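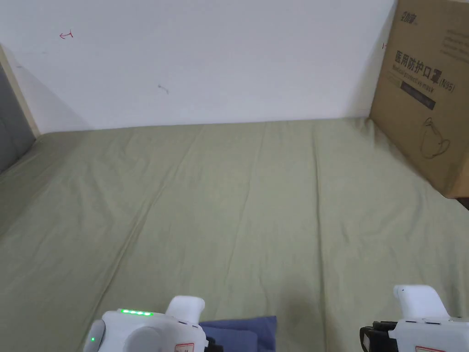 2 min read

I'm still humming! The Truvcombe harbour concerts came back in August and I went to every single one, even the drizzly brass night.
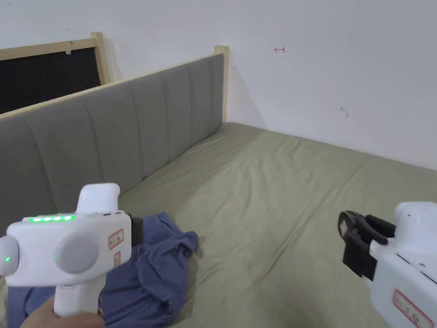
Ninis opened the last evening at half past six, and by the second song the whole slipway was dancing – toddlers, dogs, the lot. Someone on the gate told me 877 people had come through by then.

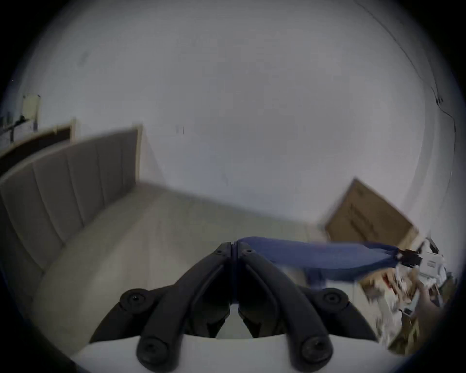 Then Fung came on with two fiddles and a squeezebox and played for 48 minutes without a break. I've loved their records for years, but wow, they're so much louder outdoors (in the best way).

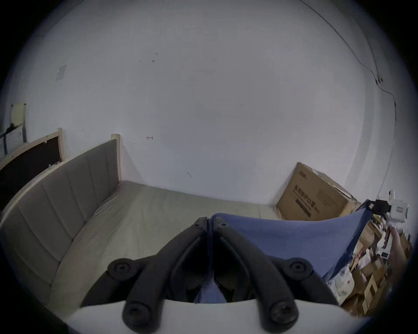
Grilmont closed with the slow one about the ferry and I had a little cry by the chip van. Tickets are free again next summer, so bring a blanket and get there early for the wall seats.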